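Open day at Divgate, Hulten: wire goods and small kitchen racks

Divgate opens its Hulten building to visitors one afternoon in August. I went with Kristof Declercq, who buys kitchen goods for the Thambiah stores and wanted to see the wire racks before placing an order. Parking is behind the building, entrance on the canal side. Doors opened at 2, and we were given a badge and a paper map that left out the upper floor.

The wire shop

The tour starts with the wire shop on the ground floor. Wire comes in on coils, is straightened and cut, and then goes to the bending benches. The noise is considerable and ear plugs are in a box by the door. Welding was shut down for the afternoon, so we only saw the fixtures. The coating line was running, and visitors could watch it through a window. Our guide said a batch takes 20 minutes from one end to the other.

Kristof asked about rejects. Most are for bent feet, which make a rack rock, and those go back to the bench. The ones with bad coating are stripped and coated again.

The upstairs room

After coffee we went up to the room where finished goods are set out on tables. I spent most of my time with a black wire rack on a white tabletop. It is open at the sides, made of thin wires one above another, and the question of the afternoon was how well it holds soft things laid over the top.
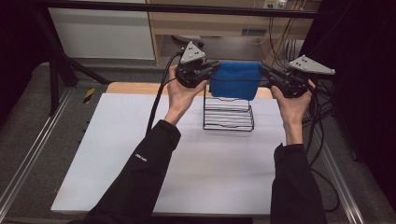

Can a coated wire rack stay next to the sink all the time?

It can, provided the coating is whole. Wipe the feet every week or so, and check the underside for chips. Once bare metal shows, move the rack to a dry spot or replace it.

Kristof's concern was the spacing of the wires. His customers complain that small items fall through, and he had brought a teaspoon from home to try. It fell through. A fork stayed put. He wrote both down next to item 2449 on his list, which is the rack without a tray.

A soft item laid across the top is a different matter. Air can get to it from below as well as above, and there is room under it for a brush or a bottle. The back of the rack is taller than the front, so I would put it with the low side facing the person at the sink. 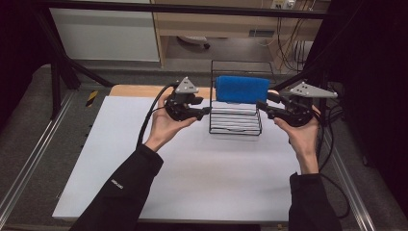

Trays and packaging

The matching drip trays are made by Gremia and only packed in Hulten. They come in white and gray. I found the lip too low on both. The racks ship 5 to a carton with a sheet of cardboard between them, and the carton has no hand holes, something Kristof brought up twice.

Practical notes

The visit is free, but you have to put your name down at the front office. There are stairs to the upper floor and no elevator. The shop by the exit sells seconds, cash only. I bought a letter rack with a slightly crooked side. Kristof left with a price list and will decide on the order after he has shown a sample to the stores.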